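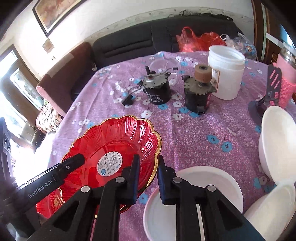 Rotes Glas greifen: Tipps zur Software

Durchscheinendes Glas gehört zu den Dingen, an denen Erkennung und Regelung gern scheitern. Die folgenden Hinweise gelten für Schalen und Teller mit gewelltem Rand und setzen voraus, dass die Kamera kalibriert ist.

Tiefenbild nicht allein verwenden
Bei Glas liefert der Tiefensensor oft die Tischdecke statt der Schale. Die Kontur besser aus dem Farbbild holen und die Tiefe nur für die Tischebene nutzen. Ein Goldrand hilft dabei, er hebt sich auch auf gemusterten Decken gut ab.

Belichtung festsetzen
Scheint die Sonne durch rotes Glas, leuchtet der Stoff darunter mit. Die Automatik regelt dann nach und die Segmentierung springt. Belichtung und Weißabgleich vor dem ersten Griff fest einstellen, bei Wolken neu.

Griffpunkt am Rand wählen
Ein Finger innen, einer außen. Im Planer von Drostley die Wellentäler als Kandidaten zulassen und die Spitzen sperren. Bei gestapelten Schalen nur den obersten Rand freigeben, sonst plant er den unteren mit ein.

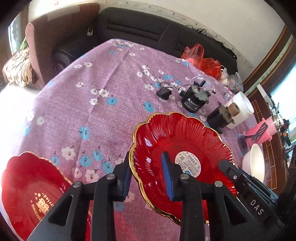 Backen am Tellerrand, eine innen, eine außen.

Langsam schließen
Die Kraft in kleinen Stufen erhöhen und nach jeder Stufe 60 Millisekunden warten. Steigt der Motorstrom, ohne dass sich der Weg ändert, ist Kontakt da - dann nicht weiter zudrücken.

Aufkleber maskieren
Ein weißes Etikett in der Mitte wird leicht als eigenes Objekt erkannt. In Fotow reicht dafür eine Regel: Was ganz innerhalb der Schalenkontur liegt, wird ihr zugeschlagen.

Umgebung stehen lassen
Motoren, Kabel und Klebeband dürfen auf dem Tisch bleiben, müssen aber in die Kollisionskarte. Dünne Drähte mit Zuschlag eintragen.

Protokoll sichern
Nach 300 Griffen die Logdatei auslagern, sonst wird die Wiedergabe zäh.

Stand: Oktober 2022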